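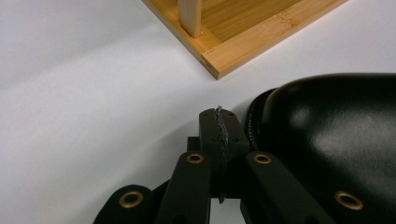

Sanna Demonstration Programme: Frequently Asked Questions

This page is intended for people who have registered to record demonstrations at the Inadel centre in Dunelero, and for those who are considering it. It was last revised in June.

What is the Sanna programme?

Sanna is a programme run by Inadel in which members of the public show household tasks to a robot. Demonstrators carry out the tasks themselves with a gripper held in each hand, and the recordings are used to train robots to do the same work. To date, 174 people have taken part.

Do I need any technical experience?

No. Applicants must be aged 18 or over and able to stand or sit at a table and use both hands. A short introduction is given before the first session, and you may practise until you are comfortable with the grippers. Practice is not recorded.

Will I be working with a robot?

In most sessions, no. Hand-held demonstration takes place at a table with the objects in front of you. Remote control sessions are held in a separate room, where the demonstrator moves a pair of control arms and the robot follows. You will be told which type of session you have been offered before you accept it.

What is the difference between the two methods?

With hand-held grippers you are close to the objects and can feel their weight through the handles, so most people work at nearly their usual speed. Remote control is slower and takes longer to learn, but the movements recorded are ones the robot has already made. Some tasks are recorded by both methods so that the results may be compared.

What kinds of task are recorded?

There are 63 tasks on the current list. They include folding cloths, laying a table, putting books upright on a shelf, sorting cutlery and placing shoes on a rack. Each task has a card which states the starting layout and the finished layout. The card does not say how to get from one to the other. That is left to the demonstrator, within the rules given further down this page.
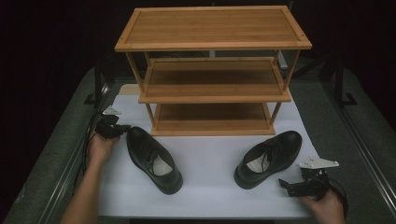 Shoe rack task: a pair of black lace-up shoes and a three-tier bamboo rack, with a gripper in each hand.

How should I handle the shoes in the shoe rack task?

Demonstrators ask about this task more than any other. Please observe the following:

Approach each shoe slowly and let the jaws close fully before lifting.
Do not pull a shoe by its laces.
If a shoe is turned the wrong way, turn it on the table first. Turning it in the air is allowed only where the card says so.
Lower the shoe on to the shelf – do not drop or push it into place.
Keep the grippers clear of the rack posts. If a post is knocked and the rack moves, carry on and report it at the end of the recording.
Open the jaws and draw both grippers well back before you say "finished".

The card states which shelf is to be used. Either hand may lead.

May I use my fingers to help?

No. Once recording has begun, only the grippers may touch the objects. A robot has no spare hand to steady a shoe or straighten a cloth, and a recording in which fingers have helped cannot be used. If something rolls out of reach, leave it and tell the session leader.

What happens if I make a mistake?

Small mistakes are welcome, provided that you correct them with the grippers. A shoe that slips and is picked up again gives the robot a chance to learn how to recover. Please do not make mistakes on purpose. If an object falls to the floor, the recording is stopped and the table is set again.

How fast should I work?

At a steady, natural pace. Pauses of a second or two do no harm. Long pauses, for example to read the card again, should be avoided. You may ask to stop at any time, and a stopped recording is simply marked as incomplete.

What are the cables for, and will they get in the way?

The grippers are cabled to the recording equipment. Before you start, the session leader will set the cables to suit your height and the length of your arms. If you feel a cable pulling at your wrist during a task, please stop. Working against the pull changes the way you move, and the recording will have to be made again.

I am left-handed. Does it matter?

It does not. The grippers may be used equally well by left-handed and right-handed people, and the programme would like to have more recordings from left-handed demonstrators. You will be asked to state your usual hand on the registration form.

How long is a session?

A session lasts four hours, including breaks. You may sit down between recordings whenever you wish. Water and hot drinks are provided in the waiting area but may not be taken to the tables.

What should I wear?

Plain sleeves that stay above the wrist, or that can be rolled up. Rings, watches and bracelets should be left in the lockers. Sleeves that hang over the handles tend to catch in the linkage of the Arnititz grippers used at the centre.

What is recorded, and can I be recognised?

The equipment records pictures from the cameras in use at the table, together with the position of each gripper and how far its jaws are open. Your hands and forearms will normally be visible. Faces are not needed, and any picture in which a face appears is removed before the recording is stored. Sound is kept only until the spoken start and finish words have been marked.

Please mention tattoos or scars on the hands or forearms when you register if you would prefer them not to appear. Long thin gloves can be supplied.

Can I withdraw my recordings?

Yes. Write to the programme office, quoting the number on your consent form, and your recordings will be removed from the collection. Recordings already used to train a robot cannot be taken out of that robot's training, but they will not be used again.

How many recordings are there for the shoe rack task?

The collection holds 1,415 accepted recordings of this task. More are still wanted, in particular with boots and children's shoes.

Whom should I contact?

Questions about bookings, travel costs and access to the building should be addressed to Wajid Bhutto at the programme office. Questions about the tasks, the task cards or the grippers should be addressed to Nazar Yatsenko, who leads the demonstration sessions. Both may be reached through the contact form on this site. Replies are normally sent within two working days.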